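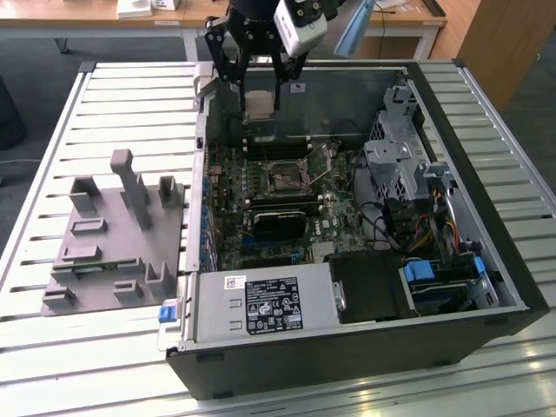

Chapter 7
Evaluating a Packaged Disassembly and Reassembly Kit

7.1 Scope of the chapter

Earlier chapters treated grippers, fixtures and control separately. Most buyers do not meet them that way. They meet a kit with one part number, one price and one warranty, and they have to decide whether the package suits their work. This chapter follows one such package, the Nurkton bench kit, through an evaluation at Fosden, a refurbisher of office desktop computers. The version reviewed is the one listed in the supplier's catalog of 25/01/2025.

The kit is sold for handling parts inside an open computer tower laid on its side. It includes a two-finger gripper, a wrist camera, a fixture plate and a set of stored motion routines. The arm is bought separately. So is the work table, though the supplier gives a flatness limit for it in the installation sheet.

7.2 The fixture plate

A part taken from a motherboard needs a known place to go. If it is put down on an open surface, the next pick has to begin with a search. The plate gives each part a holder, and the position of each holder is stored with the routine.

Holders differ by part. A memory module is long and thin and can be held on edge in a slot. A processor is held by its sides, with the heat spreader left clear.
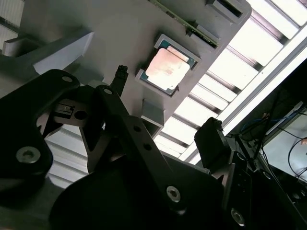
Figure 7.1 Wrist camera view of the fixture plate, with a processor between two brackets and a memory module held on edge.

Two properties of a holder matter to the buyer. Clearance is the gap between the part and the holder wall. Lead-in is the slope or chamfer that guides the part during the last part of its travel. A holder with small clearance and no lead-in will place parts accurately when it works and will jam when the arm is slightly off. The kit lets the user reprint the plate from supplied files - a useful provision, as board layouts change between computer models.

7.3 Trial plan

Fosden set the trial at 50 cycles for each part type. A cycle was counted as complete when the part had been taken from the board, set in its holder and returned to the board without help from the operator. Stops were logged under four headings: vision, grip, insertion and software. A stop cleared by pressing resume was still logged as a stop.

The log form had 193 fields in its first draft. It was cut to a single page before the trial began, and the short form is reprinted in Appendix C.

7.4 Access inside the case

The case limits how the gripper can approach. Drive cages, shrouds and cable bundles stand higher than the board, and a path that is clear in one model may be blocked in another. Cables are the harder problem, as their position varies from unit to unit. The routines assume a vertical approach and a vertical retreat wherever the case allows it.
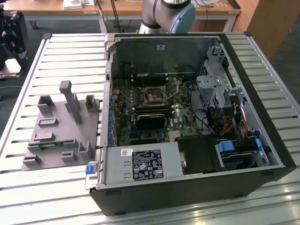 Gunnlaugur Gunnlaugsson objected that the trial plan favored the supplier. Cycle counts on a single tower, he wrote, measure how well the routine was taught, and a refurbisher should want to know how long it takes to teach the next model. He asked that setup time be reported beside the cycle results.

The objection was accepted. Setup time is treated in Section 7.6, after the cost model.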